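5.3 Recording a demonstration with the hand-held gripper

This section covers recording by hand. For recording by remote control, see section 5.4. Complete the finger calibration in section 4 before you start.

CAUTION: Keep your free hand clear of the fingers while the trigger is held. The pads close with enough force to pinch skin.

CAUTION: Do not record over a lit burner or next to a running appliance. Turn off the stove and let the cookware cool.

Preparing the work area

1. Choose one task and write it as a single instruction, for example "move the lemon from the plate to the tablecloth". Enter this text in the Task field in Bindier. The field accepts up to 500 characters.

2. Set out the objects named in the instruction. Other household items may stay where they are. The policy is expected to work in ordinary rooms, and a cleared counter makes poor training data.

3. Open the curtains or turn on the ceiling light. Do not change the lighting during a session.

4. Stand so that you can reach every object without stepping sideways. Wear flat, non-slip footwear.

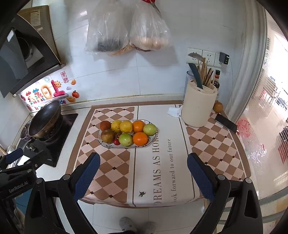
Recording an episode

5. Hold the gripper in front of the counter edge with the fingers fully open and nothing between them. This is the start pose. Hold it until the status light turns green.

6. Press Record once. Wait for the tone.

7. Move toward the object at a steady speed. Approach from above wherever possible, with one pad on each side of the object.

8. Squeeze the trigger slowly until the object is held. For round fruit, close the pads at the widest point. A grip above that point tends to slip during the lift.

9. Lift, carry and lower the object. Release the trigger only after the object is resting on the surface.

10. Return to the start pose and press Record again to end the episode.

Note: An episode longer than 63 seconds is split into two files. Split files cannot be rejoined and should be deleted.

Note: If you drop the object, finish the episode and mark it Failed in Bindier. Do not pick the object up with your other hand while recording.

Between episodes

11. Move the objects to new positions. Change the order of items on a plate as well as the position of the plate itself.

12. Wipe the pads with a dry cloth. Replace them if the texture has worn smooth or the colour has rubbed through.

13. Check free storage on the Status page. Below 700 MB the unit will not start a new episode.

Upload

Connect the gripper to the base station and select Sync. Do not unplug the cable while the light is flashing. If the upload stops with error 4, restart Bindier and select Sync again. Episodes already transferred are skipped.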